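Unit 7: Volume, Mass and Extraction
Course handout, Kitchen Measurement
Instructor: Shufen Zhong

7.1 Volume and mass
A recipe by volume assumes a fixed bulk density. Ground coffee does not have one. Grind size, roast level and settling all change how much fits in a level cup. Dark roasts are lighter for the same volume. Water is close to one gram per milliliter at room temperature, so volume is acceptable for the water side of the ratio.

7.2 Brew ratio
Ratio = mass of water / mass of dry coffee. State it with both masses in grams. The grounds hold back about 2 grams of water per gram of coffee, so the beverage always weighs less than the water poured in.

7.3 Sources of error
Reading error: the eye is above or below the fill line.
Packing error: the cup is tapped or pressed before leveling.
Carryover: residue from the previous measurement stays in the cup.
Packing error is usually the largest of the three for dry goods. It does not average out if the same person repeats the same habit.

7.4 Lab task
Make 8 level fills of one cup with the same coffee and weigh each. Report the mean and the range. Repeat with a finer grind. Use the Vatinska table for rounding. Due Sunday.

Measuring cup and drip coffee maker, each on a granite counter.

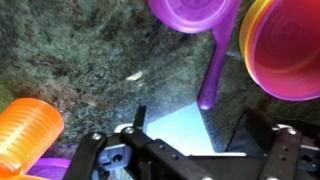
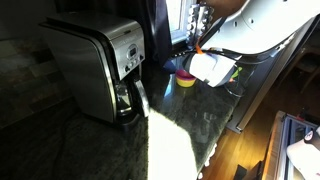
Comments

Orest Bilyk: In 7.2, is the retained water counted per gram of dry coffee or per gram of wet grounds? I took it as dry and my beverage mass came out 12 grams too high. The wording in 7.4 should also say whether the cup is wiped between fills.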